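Pilell Housekeeping and Home Care Program
Unit 4 handout: Handling and sorting everyday tableware
Revised Aug 29, 2023

Read this before the practical. Bring it with you, along with a soft cloth and a pencil. The sorting sheet is at the back of the Pamar workbook, and you will need one clean copy per pair.

1. What the unit covers

Unit 3 dealt with washing. In this unit we start with dishes that are already clean and need to be checked, sorted and put away. Most breakage in a home kitchen comes at this stage, when plates are stacked in a hurry or set down on a hard counter.

By the end of the practical you should be able to tell the main types of plate apart, lift and turn a plate without knocking it against its neighbors, and make up stacks that can be carried in one trip.

2. Words we use

Center (or well): the flat middle part of a plate, where the food sits.
Rim: the band between the center and the outer edge. Decoration is usually found here.
Foot: the raised ring on the underside. It is often unglazed and can scratch whatever is under it.
Glaze: the glassy coating. A dull patch means it is wearing.
Decal: a printed design put on the plate at the factory. It may be under the glaze or on top of it.
Open stock: pieces sold one at a time, as opposed to a boxed set.

3. Laying out

Work on a soft surface. A folded blanket, a bedsheet over a mattress or a thick tablecloth will all do. Spread it flat and smooth out the folds, or the bowls will lean. Keep pieces a hand's width apart when there is room. Flatware goes to one side, never on top of a plate.

Mixed tableware is normal. Few households own one complete set, and the practical uses dishes with different patterns together with plain ones. Sort by shape first and by pattern second.

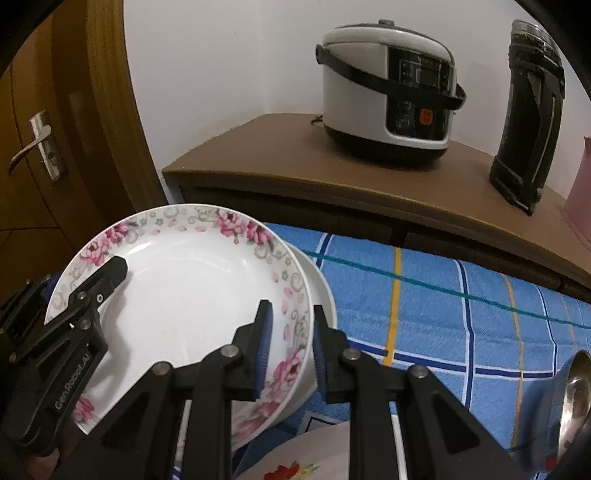
Fig. 1. White plate with a pink peony rim. A plain white bowl is behind it, and a second plate with red and orange flowers lies below.

The two patterned plates in Fig. 1 are easy to mix up in a stack, as both are white with flowers on the rim. Look at the details. The peony plate has small grey scrollwork, tiny stars and scattered petals between the flowers. The other has small green leaves. When only a short piece of rim is showing, leaf color is a quick check.

4. Lifting and turning

Take the plate by the rim with the thumb on the upper face and the fingers underneath. Tilt it toward you and look across the surface at a low angle. Chips show best at the outer edge. Turn the plate a quarter turn at a time until you are back where you started.

Do not slide one plate over another. Lift it clear, then lower it. Bowls are picked up with one hand on each side, or with one hand under the foot if they are small.

5. Stacking

Largest plates go at the bottom. Put a paper napkin or a square of felt between decorated plates. The Trujillo shelf liners in the supply closet can be cut to size for this; ask before opening a new roll. A stack for carrying should weigh no more than you can hold level with both arms. Bowls are stacked apart from plates.

Spoons are laid flat, all bowls facing the same way, and wiped with a dry cloth to take off water spots.

6. Practical task

Each pair gets one crate holding up to 21 pieces. You have 40 minutes.

Lay out the contents on the sheet.
Group by shape, then by pattern.
Check every piece and mark chips or worn decals on the sorting sheet.
Make up the stacks and carry them to the Goverix rack by the door.
Fold the sheet and return it with the empty crate.

Set chipped pieces on the tray by the sink. They do not go back in the crate.

7. For next time

Read Unit 5, Glassware, up to the section on stems. Finish your sorting sheet if you ran out of time and hand it in at the start of class.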